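Your Robot Butler Is Still Working on Breakfast

By Farzana Sial

The household robot, promised to every generation since the one that bought the first toasters, has made it as far as the kitchen table. It has not yet made it back to the sink with any great speed.

Flillberg, a small automation outfit that has spent the past two years teaching robot arms to tidy up after people, released the results of its spring chore trials in April. Over 800 attempts at clearing a breakfast setting, its machines finished the job without human help 653 times. The remainder ended in what the company's report calls "incomplete outcomes," a phrase familiar to anyone who has lived with a teenager.

"People look at the number and ask why it isn't higher," said Haris Chaudhry, who runs the trials. "I look at it and remember when we were thrilled to get a cup off a saucer."

Bowls are the good news. A bowl has a rim, a rim can be pinched, and pinching is what a gripper does best. Plates are harder, being flat and close to the table, and a plate with food still on it is harder again. The arm has to keep the thing level and also decide whether anyone is coming back for the toast.

That last question has taken up more meetings than Chaudhry would like. The current software leaves food alone and goes for the empty dishes first. An earlier version cleared everything in reach, and the engineers ate lunch standing up.

Speed remains a sore point. Clearing a setting for one takes the arm some 2 minutes, provided the dishes are where it expects them. Wrinkled tablecloths slow it down. So do spoons.

Shops are no further along. Memon, a chain of lunch counters, tried a similar system for bussing tables last year and has since gone back to people, although it kept one arm for stacking trays after closing. "It's very good at trays," said Callum Cruickshank, the chain's operations manager. "It doesn't like customers. I've employed worse."

Ngân Quan, who studies home automation and has sat through a fair number of these demonstrations, thinks buyers should hang on to their dish gloves for now. She expects machines that handle one chore well to show up in care homes and hotel kitchens first — places where the same bowls come out every morning — and in private houses a good while later.

Flillberg has not set a price or a release date. Its next round of trials will add glassware, and the company has ordered extra. 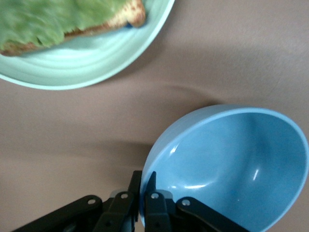 A gripper takes hold of an empty bowl by the rim, with toast still on the plate.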